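Ondwood 小量倒液台面 说明文件(README)
分类:实验台用品 / 玻璃小件 / 使用记录
六月 文:Suha Bitar 校对:Adelino Valente

先说范围

这份说明管的是 Ondwood 目录下“小量倒液”那一部分:小玻璃瓶、塑料漏斗、小圆底烧瓶、软木圈、有机玻璃试管架,还有垫在底下的黑布。目录里另外有称量和过滤的内容,由 Mbali Ngubane 维护,本文不碰。

本版是第 2 版。第一版写得太乐观,里面有“几乎零损失”“适合所有液体”“新手无需练习”之类的话,我全删了。删之前问过写的人有没有依据,回答是“用着感觉挺好”。感觉可以写进备注,写进规格栏就不合适。

目录里有什么

notes/ 手写记录的誊录稿,按台面分,没有按人分。
list/ 器皿清单,写明材质和用途。尺寸只写量过的,没量过的空着,请不要凭印象补。
layout/ 摆放草图和说明。
doubt/ 存疑条目。第一版没有这个文件夹,我加的。里面现在比 notes/ 还热闹。

记录的字段

台面:Gumede 楼的台面用字母编号,其他地方的写全称。
液体:写名称,不写“清液”“样品”“老样子”。目前有不少旧条目只写了“水”,自来水还是纯水已经查不到,一律标为“水(未注明)”。
倒出容器、接收容器:各写一个。中间经过漏斗的,漏斗单列。
支撑:软木圈、夹子、烧杯,或者没有。
结果:称过就写称重值,没称过就写“未称”。“看着没洒”不算结果,可以放在备注里。
备注:随便写,但别人的名字请先问过本人。

关于“未称”要多说两句。Lerato Mabuza 翻旧稿时发现,凡是写“顺利”的条目大多没有称重,凡是称过重的,备注里多少都有点抱怨。这说明不了什么规律,愿意上天平的人本来就比较挑剔。不过拿“顺利”的条数去论证这套摆法好用,我看是站不住的。

器皿逐项

小玻璃瓶。小瓶的麻烦在瓶口。口小、壁薄,倾角不够时液体会沿外壁往回走,挂成一滴,最后落在谁也没想让它落的地方。旧稿里推荐“倒快一点就不会回流”,这话对一半。倒快了确实不容易贴壁,可漏斗来不及走的时候,麻烦就换了个地方出现。请在备注里写清瓶子起初装到什么程度,半瓶和满瓶的手感差得很远。

漏斗。用的是半透明塑料漏斗,宽口窄颈。塑料的好处是掉了不碎,坏处是液滴喜欢留在壁上不下来,尤其是水。厂商 Balness 的小册子上写着“内壁不挂液”,我们拿自来水试了 3 次,每次都挂。也许他们用的是别的液体,小册子没说。在他们说清楚之前,清单里这一栏写“挂液,程度不等”。

还有颈部和瓶颈之间的缝。漏斗颈要是把瓶口堵得太严,烧瓶里的空气出不来,液面会停在漏斗里不动,隔一会儿咕咚一下往下掉一截。很多人把这叫“漏斗堵了”,然后去戳。先把漏斗稍微提起来一点,让出一条缝,再看是不是真的堵。旧记录里“漏斗堵塞”的条目我不敢全信,都移到 doubt/ 里了。

小圆底烧瓶。圆底,自己站不住,这一点不需要论证,可每次都有人想试。空瓶靠在什么东西边上看着能站,装了液体就是另一回事。清单里规定:瓶子上台面之前,先把软木圈放好。

软木圈。一个矮矮的软木圆环,直接搁在桌上,瓶底坐进去。我原先对它最不放心,觉得它太轻。用下来的看法是:对小瓶够用,对大瓶我没有证据,别替它打包票。旧稿里称它“防震”,查不到任何测试,改成了“有一点弹性”。软木会吸液,也会被一些溶剂弄脏、弄硬,弄脏了就换,别翻个面接着用。翻面这一招 Carla Sabbagh 在旧稿里推荐过,她本人现在也不赞成了。

另外,圈和瓶要配。圈的内口太大,瓶子会陷下去歪着;太小,瓶子坐得高,漏斗一插上去头重脚轻。配不配,用手指轻轻推一下瓶肩就知道,不必看标签上印的号。

试管架。透明有机玻璃,上面一块带圆孔的板,下面一块底板,中间用透明支撑连着。它好看,这我承认。好看之外有两个问题。一是透明的东西放透明的玻璃,孔在哪儿、管子在哪儿,换个光线就得重新找。二是有机玻璃怕不少有机溶剂,沾上丙酮会发雾甚至开裂。清单里因此写着:本架只用于放干净或盛水的玻璃件。有人说擦得快就没事,我没见过他擦得够快。

带磨口的玻璃管放在架上,注意旁边的小突起。有突起的管子别硬往孔里按,卡住了往外拔的时候最容易断。能顺着落进去就放,落不进去就换个架子。空着的孔就让它空着,别拿来插笔和滴管,哪怕只插一会儿。

黑布。这是争论最多的一项。赞成的人说黑布衬玻璃,轮廓清楚,桌面也不那么滑。反对的人(我算一个)说清液洒在黑布上很难看见,布还会把它吸走,等发现的时候已经说不清是哪一次洒的。双方都没有做过像样的对比,第一版却直接写了“黑布提高准确度”,这句已删。

折中的办法是:黑布可以用,但凡是要算损失的记录,烧瓶和软木圈连同漏斗要在倒之前、倒之后各称一次,不能靠看布来判断。布边用胶带贴住,卷起来的花边尤其要压平,袖子一带,整张布会跟着走,布上的东西也跟着走。

摆放

layout/ 里原来有 7 种摆法,大部分只差几厘米,作者各自认为自己的那种最合理。我把说不出区别的合并了,剩下 2 种。

第一种叫“架左瓶右”。试管架斜放在左边,右边留给软木圈、烧瓶和漏斗,小瓶从漏斗上方来。好处是倒的时候架子不在液体的路线上。坏处是架子斜着占地方,底板比上板伸得远,手收回来容易碰到。第二种叫“架后瓶前”,架子横在后面。我对第二种的意见是:要伸手越过正在接液的烧瓶去取管子,这很难说是省事。它留在目录里,是 Adelino Valente 坚持的,他的台面窄,放不下第一种。

下面是第一种摆法。细流从瓶口直直落进漏斗,漏斗颈伸在烧瓶的颈里,烧瓶坐在软木圈上。看的时候请顺便想一想:如果这会儿漏斗走得慢,液面会涨到哪儿。图里看不出它走得快还是慢,我也不打算替它说。

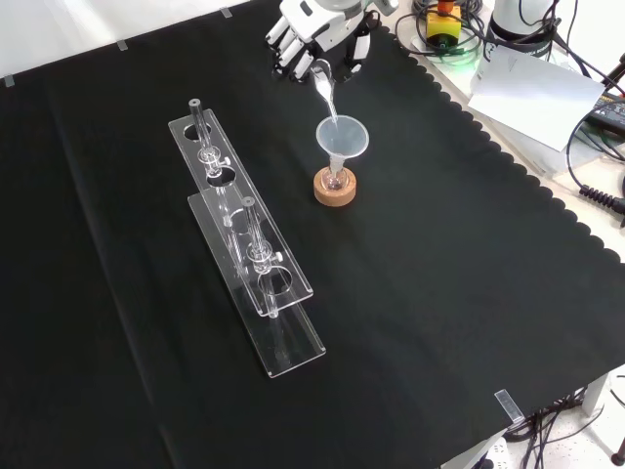 倒液步骤

1. 布铺平,贴好。贴不住的胶带换掉。
2. 放软木圈,再放烧瓶,推一下瓶肩。
3. 插漏斗。检查颈部有没有缝,没有就垫一小条纸,或者稍微提一提。
4. 要算损失的,这时候连圈带瓶带漏斗一起称。不算损失的也建议称,不称请老实写“未称”。
5. 小瓶移到漏斗上方再倾,别在路上就开始倾。瓶口高出漏斗多少合适,旧稿给了一个很精确的数,没有来源,已删。原则是不碰到漏斗壁,也别高到溅出来。
6. 倒到最后,小瓶保持倾斜,等挂着的那滴自己下来。别磕漏斗边。磕一下能下来,也能把漏斗磕歪。
7. 等漏斗颈不再滴,再称。等多久没有定论,自己定一个时间,写进备注,同一组里别变。
8. 先拿开漏斗,再动烧瓶。反过来做的人会带着漏斗一起走。

收拾

玻璃件洗净晾干再回架,湿着放进孔里,水会积在孔边,下次取的时候滑手。漏斗倒扣晾。软木圈单独放,别压在玻璃底下。黑布先抖再叠,抖之前确认上面没有碎玻璃,黑底上透明碎片极难看见,用手电贴着布面斜着照比较容易发现。

收拾完请不要在记录里写“一切正常”。这四个字在旧稿里到处都是,连摔了瓶子的那天也有。

不能拿这份记录做什么

不能用来比较谁倒得好。条目没有按人分,练习次数也没记,倒得多的人留下的坏记录自然也多。

不能用来推荐漏斗品牌。除 Balness 以外,别家的漏斗我们基本没用过,谈不上比较。Piltus 的分发页上有人引用本目录,说这里“验证了 Balness 漏斗优于同类”,我们没有验证过,已经请对方改掉,截至写稿还挂着。

不能推到挥发性、腐蚀性或者黏稠的液体上去。记录里绝大多数是水。用水倒得稳,换成甘油照样可能在漏斗里堆着不走。有毒或者刺激性的东西应当在通风橱里按你那里的规程来,这份说明帮不上忙,也不要引用它来省掉手续。

不能用来估计单次损失的下限。天平不是同一台,读数的人不是同一个,软木圈吸没吸液也没查过。有人想取平均值,我的意见是先别取,取了就会有人信。

存疑条目节选(doubt/)

“塑料漏斗用前润湿,损失更小。”有可能只是把挂液提前挂上了。润湿之后才称的第一遍重,账面当然好看。待称重核对。

“软木圈放在黑布上比放在光桌面上稳。”我愿意相信,但没有人认真推过。推的力度怎么统一也没商量好。

“玻璃管斜口朝外不容易碰坏。”来源不明,且我们的管子里哪些算斜口,大家说法不一。

“早上倒得比下午准。”提出者只在早上称过重。

“用手稳的人不需要漏斗。”见本文关于谁倒得好的那一段。

修改与补充

改字段定义请先跟 Lerato Mabuza 说一声,她那边誊录用的是同一张表,字段一变旧稿就要重对。补充记录不用问任何人,照着字段写就行,缺项留空。想把 doubt/ 里的条目挪回 notes/,请附称重值,只附信心的会被退回。

已知的毛病:list/ 里“软木圈”和“软木瓶托”混着用,指的是同一种东西,还没统一完;layout/ 的草图有一张左右画反了,图上已经写了“反”字,等 Adelino Valente 有空重画。

联系:Gumede 楼 Ondwood 目录维护组,来信请在标题注明“小量倒液”
© Ondwood 说明文件,转载请保留存疑条目
返回顶部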